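Donal Madigan came to Waketti to write motion planners and now spends most of his week on the layer above them, the part that decides which arm goes first.

"The planner was never slow," he says. "We were asking it the wrong thing. Each arm planned alone, and then a checker threw out the pairs that crossed."
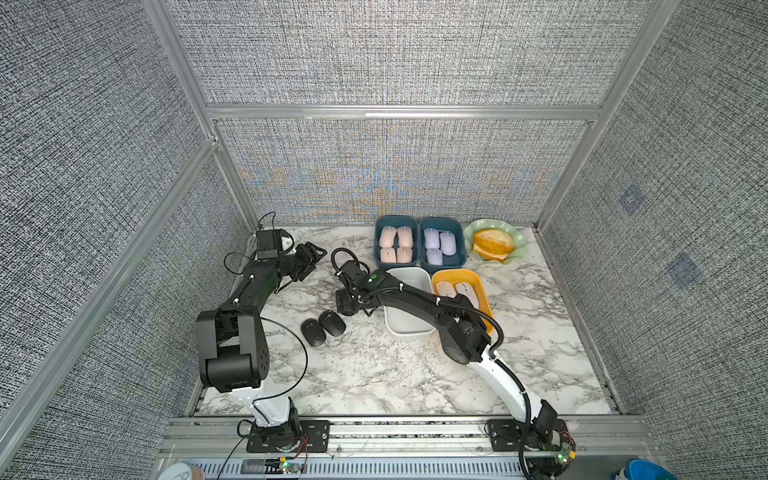
His rewrite, called Swanson, plans both arms on one timeline. The old code took 1250 milliseconds for a typical pair of moves. Swanson takes 62.

Madigan tests every change against 4000 recorded starts before it goes near hardware. The April build failed on a handful, all of them wrist cable limits.

"I'd left those out of the model," he says. "I put them in and it got slower, and that's fine."

He wants to work on replanning next.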